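# Is it worth paying extra for "pre-shrunk" cotton?

I'm making curtains for a small back bedroom in Trulcombe and I keep going round in circles. The shop in town sells two grades of the same cotton. One is labelled pre-shrunk and costs a fair bit more. The woman on the counter swore I could cut it straight off the roll. My sister says that's rubbish and everything shrinks. The drop is 1382 mm and I've no spare to play with once I've bought it, so I'd like to hear from people who've washed the stuff, please, and not from people who sell it.

Also, does anyone know whether Clalow lining is any good? The website says "premium" four times, which put me off.

*Elsa Aasen, 3 replies so far*

---

**MacDonald328**

Just buy the cheap one and wash it hot. Never had a problem.

---

**Sigrun Sjögren**

I wouldn't trust the label, and I wouldn't trust "never had a problem" either. Pre-shrunk only tells you that somebody did something to the cloth at some point. Unless the label gives a figure for what shrinkage is left, you don't know what you're paying for. Ask the shop for that figure. If they can't give you one, keep your money.

What I'd do is buy a small piece of each and test them. Mark a square on each with a laundry pen, a good way in from the edges, and measure it both ways. Put it through the wash you'll really use, not the gentlest one on the dial. Dry it the way you'll really dry it, press it and measure again. Cotton often shrinks more along its length than across it, and for curtains the length is what matters. 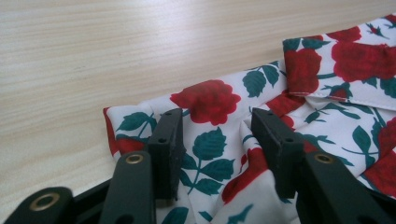 Posted by Sigrun Sjögren, Monday, edited once for spelling

Prints need a second look too. With a repeating flower pattern you have to match it across both curtains, so you'll be buying extra anyway, and a width that shrinks differently from its neighbour will show at the join. Get all of it from one roll. Glossy finishes are another thing I'm wary of. Some of them wash out, and then the cloth hangs differently from what you saw in the shop.

As for Clalow, I've used it once. It was lining. I couldn't see what was premium about it. Wash that as well before you cut, or it may pull the hem up later and you'll blame the front fabric.

---

**urer_3307**

My mother never washed curtains at all, she took them down in December and beat them on the line. They lasted years. If you're not going to wash them, does it matter what they shrink to? Although I suppose they do get grubby by a window. Leave a deep hem and let it down if you need to, that's my advice.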